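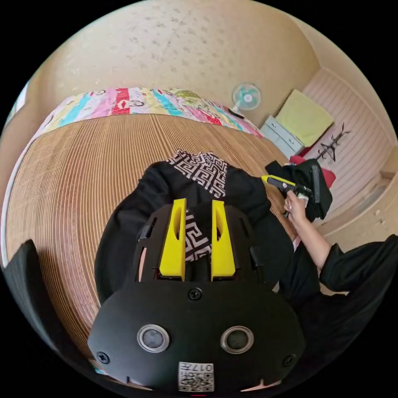
Clothes log, README

Last changed 5 May 2012

What's in the folder

Wear and wash records for 56 items of clothing, one household, two adults, first in the flat in Tromport and then in the house in Jillitport. Started in December. Plain csv files, comma separated, open in anything.

There are 4 files:

items.csv - one line per garment
wears.csv - one line per garment per day worn
washes.csv - one line per load
repairs.csv - buttons, hems, holes, zips

Everything hangs off item_id. If you only want one file take wears.csv and look up the ids as you go. Row order means nothing, sort it yourself.

Why

Wanted to know what cost per wear really looks like when you write it down every night instead of guessing. Also wanted to know if the black things fade quicker than the navy ones, which is an old argument in this house. Not settled. Have a look yourself.

items.csv

item_id: letter plus number. T for tops, B for bottoms, K for knits, O for outer. No meaning in the number, just the order they came out of the wardrobe.
kind: shirt, tee, jumper, trousers, skirt, coat etc. Free text, so you'll find both "jumper" and "pullover". Same thing.
colour: main colour only. Stripes go down as whatever there's most of.
fibre: copied off the label. Where the label was cut out or washed blank it says unk.
bought: month and year if known. Often not.
price: what was paid, in pounds. Gifts are blank, not zero. Please don't average over blanks as if they were zeros, I did and got a very cheerful answer.
shop: mostly blank. Carré is the secondhand shop in Tromport, and anything marked Carré had an unknown life before us, so age is wrong for those by definition.
owner: a or b

wears.csv

date, item_id, hours, notes.

Hours is a guess to the nearest hour, filled in at bedtime. Less than one hour isn't logged (trying on, nipping to the bin). Worn twice in one day with a gap = one line, hours added up. Things slept in get an s in the notes.

Holidays are there but thin. Wrote them up on paper and typed them in afterwards, some of the paper went through the wash in a pocket. 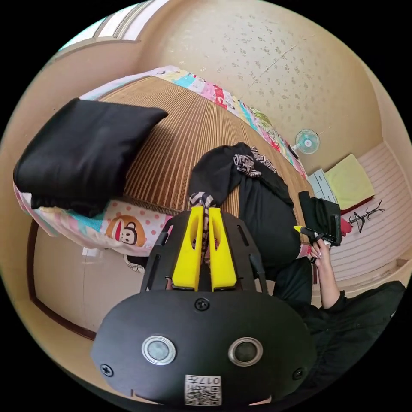 Underwear, socks and nightclothes left out from the start. Too many, all alike, and nobody wants that table. Same with swimming things and the gardening coat.

washes.csv

date, load_id, temp, programme, dry, items.

temp: 30 for nearly everything. The knits are down as 30 too but on the wool programme, so filter on programme first or you'll mix them up.
programme: as named on the dial of the machine. The one in Tromport was an Ameck and its "mixed" is a lot longer than "mixed" on the one we have now. They are coded mixed_a and mixed_b. Don't merge them.
dry: line, rack, radiator. No tumble dryer in either place.
items: list of ids with semicolons between. Sheets and towels shared some of the loads and aren't listed, so don't try and work out load size from this column.

Hand washes have load_id starting H. Some of them are a rinse and nothing more, it says so when I remembered.

repairs.csv

date, item_id, fault, fix, minutes, cost.

Short file. 39 rows. Minutes includes finding the thread. Cost is for bought materials only, and one zip done by the mender near the harbour in Jillitport, which is in there at full price and sticks out a mile if you plot it.

Fault codes: btn, hem, hole, seam, zip, pill, stain. A stain counts as a repair only if it needed something more than a normal wash.

Fade scores

Column fade in items.csv, 0 to 5. Done by eye, by the bedroom window, against a piece cut from the inside hem or a pocket lining when there was one. Both of us scored separately and the number is the average, so you get halves. Black jersey was the hardest, two people can look at the same tee and be two points apart. Trust the knits more. Scores for anything from Carré are relative to how it was when we got it.

Known problems

- Clocks change weekend is doubled for owner b. Left as is.
- T12 and T21 are very alike and got swapped at least once.
- Gap while we moved. Wears carried on, washes didn't get written down, so wears per wash is too high for that stretch. Drop it.
- K4 shrank and changed owner. Look for the owner change in notes.
- Dates are day/month/year. Spreadsheet programs will turn half of them round if you let them.
- Some notes cells have commas in them and are in quotes, some have commas and arent. Will fix.

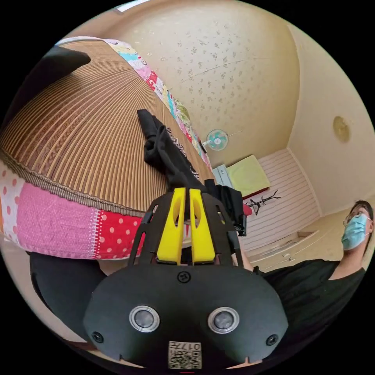 What it's OK for

Teaching, practising joins, making charts, arguing about coats. A model for keeping your own log, if you have the patience. The csv headings can be copied straight into an empty sheet.

What it isn't OK for

Anything about people in general. It's one wardrobe. Prices are a muddle of new, sale and secondhand. Weather isn't recorded and it matters a lot for the knits and outer stuff, you'd have to bring that in from somewhere else.

Using it

Free to use and change. Say where you got it. If you publish a tidied version keep the original ids so the two can be matched up.

To do

fix the quotes in notes
split shirts into long and short sleeve
add retired date for things gone to the charity shop
check temp on the H loads
rescore the black items in daylight, same window, before the next lot of washing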